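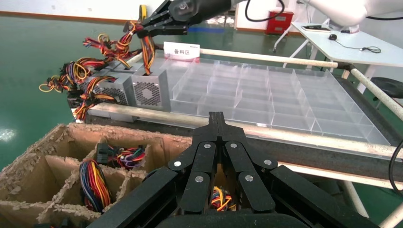
I have been meaning to write something on cables for a while. Most of what I post is to do with the insides of old computers, and the question I get by email more than any other is how to store the wiring so that it doesn't turn into a knot. I don't have a perfect method. I have one that works well enough, and it uses a cardboard box with dividers in it.

The starting point was a batch of power supplies from Hurnik, the clearance place out past the ring road. They sell by the lot and you take what comes. Mine were the plain older sort with all the leads fixed at the unit end, so you can't unplug what you don't need and put it in a drawer. A power supply like that is a tidy metal brick with a mop attached. Put three of them in a row and the leads find each other within a minute. Stack them and it's worse, as everything slides down and hangs off whatever is below.

For a long time I wound each set of leads round its own unit and held it with an elastic band. The bands go brittle. I came back to a shelf of them one June and most had snapped, and the leads were all over the shelf again. After that I used tape, which leaves a sticky film that picks up dust. I would not bother with tape.

Loose harnesses are a different problem. By that I mean the ones that are no longer attached to anything, or that came separately. I used to keep them in a carrier bag. Marietjie Naidoo, who I used to share a bench with at Owino, kept hers in a box that wine had come in, one harness to each cell, and could find any lead she wanted while I was still tipping my bag out on the floor. I copied her.

The box needs to be the kind with slot-together cardboard dividers. Off-licences give them away. Twelve cells is a good size for a table. A bigger one gets heavy and the bottom starts to go, and you have to lean over it. Tear the flaps off or cut them, it makes no difference to how it works. Mine have always been torn.

How I coil them:

Lay the harness out flat and find the end with the largest connector. That end stays on the outside.
Start from the other end and make a loop a bit narrower than the cell.
Keep winding in the same direction and let the wires lie where they want to. If you twist them to make them look neat they spring open later.
Finish with the big connector on top, pointing up.
A small zip tie if the coil won't stay shut. Leave it slightly slack and trim the tail.

The connector on top is the part that matters. Once the coils are in, all the wires look much alike – red, yellow, black, some blue or purple – and the plug is the only thing that tells you which one you have. 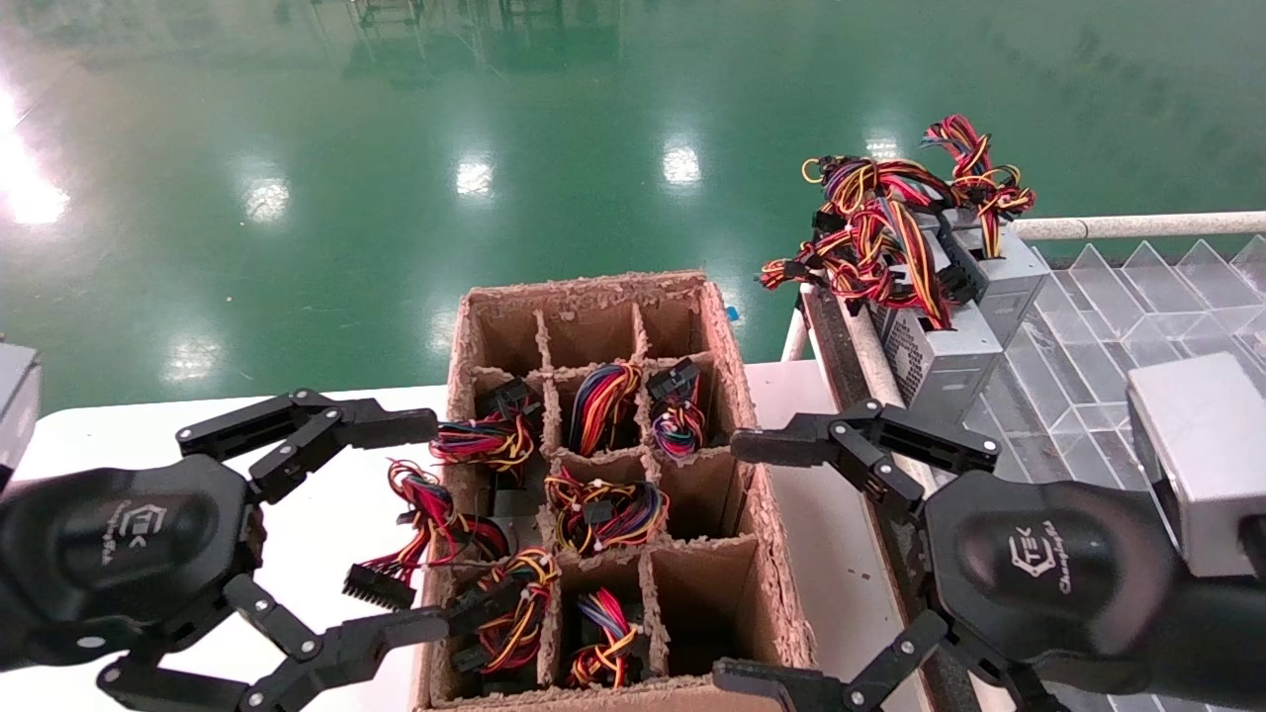 Divided box on the white table, part full. One harness hanging over the side.

Long harnesses with several plugs along them are the awkward ones. They don't want to go in a cell, and if you force them in they come out again with their neighbours. I give those a wide, loose coil and let it sit a little proud of the dividers. If it still won't have it, it goes in a paper bag by itself with the type written on the front.

I don't fill the box completely. A few cells left free gives you somewhere to put the one you are in the middle of checking, and you can shuffle things about without taking them all out.

On labels, I tried the Meltance ones that wrap round the wire, 200 to a roll. They stick well, too well, and they cover the printing on some cables. I now write on the divider in pencil. When the contents change I rub it out.

I did look at proper storage. Ploneck do a plastic drawer unit that people seem to like, and if you have a wall to put it on I'm sure it is better than cardboard. It's more than I want to spend on keeping old wire in order, and the drawers looked shallow to me for anything with a main board plug on it.

Next job is going through the harnesses with a multimeter and throwing out any with a dead line. I'll put the results up when I've got to the end of them.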